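Robot club notes, 1st December

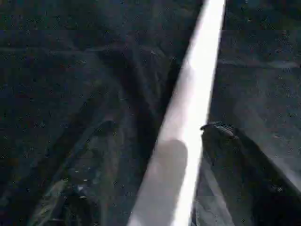
I spent most of this month's club time on the wrist camera, and I should have started on it sooner. Our team is called Omley, and we are building a small arm that has to pick things up from a mat and put them in a tray for the student meet in January. The camera rides just above the gripper so it can see what the fingers are doing. The trouble is exposure. Over a dark background the camera brightens everything, and you get a finger that is a plain white bar with almost no detail on it, while the dark thing right beside it stays nearly black. The code looks for edges, and it does fine on the right side of the bar where white meets dark. On the left side the white fades off into gray and the edge moves every time I run it.

I tried the automatic settings first. They are made for a room with normal light in it, and they kept hunting up and down while the arm moved. Then I set the exposure by hand and wrote the number on tape on the base - it is 484 now, down from 722. At 484 the finger has some gray in it and the background is still grainy, but I can live with grain. A blur filter takes care of most of it.

The other thing I changed was the order of the steps. The old program, which we named Koech for no good reason, closed the gripper and then looked for the object. The new one is Kotero. It looks, moves a little, looks again, and only then closes. It is slower. Our coach is fine with slower as long as we stay inside the time limit, and we have two minutes per run, so there is room.

We still have two problems. Dark objects on a dark mat are hard, and the rules let the judges choose the mat. I asked if we could put a strip of light tape around the tray and was told yes for the tray but no for the mat. The second problem is the cable, which rubs on the wrist joint when the arm turns all the way left. I have it tied back with a zip tie for now.

The team from Drarnis is using two cameras, one on the wrist and one on a stand. I thought about copying that, but we are out of ports on the board and I don't want to rewrite the camera code this late.

Next meeting I want to run the full program with the room lights off and then with them on, and save the pictures from both. If you are on the team, please charge the laptop before you come.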